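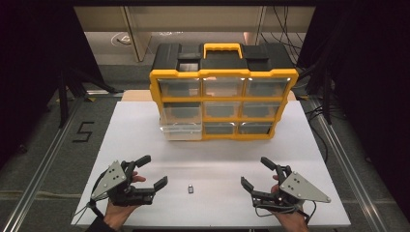 Wiretti is a small research group in Womstead working on how robots can learn handling jobs from people's own hands. Started by Ilídio Guerreiro and Belmiro Veloso, two desks and one borrowed bench back then. Our main method is called Trarkirum — a person wears the grippers on both hands, does the job at the table, and the model learns from those movements. Storage tasks are our bread and butter at the moment. Small part on a white table, yellow and black organiser behind it with nine clear drawers, put the part away. Sounds easy. Isn't, for a robot.

What we've found so far

Trained on 2488 recorded goes, from 14 people. Tested on 139 new layouts the model had never seen. Biggest gain came from keeping the slow, fumbly goes in the training set, we used to throw them out. Corrections matter more than speed. Still weak on drawers that stick and on anything very thin. Write-up is nearly done, the appendix isnt.

How we work

Short sessions, 11 minutes then swap. People's wrists get tired and tired wrists make odd data. Both hands always recorded, even when one is just holding things steady. Layouts get changed between goes.

Who we are

Ilídio — learning methods, most of the code. Belmiro — hardware, table set-ups, fixing cables. The Coelho project pays for our bench time untill November, after that we're looking for partners.

Visits

Mornings are best, from 10. Write first please, the door bell doesn't work.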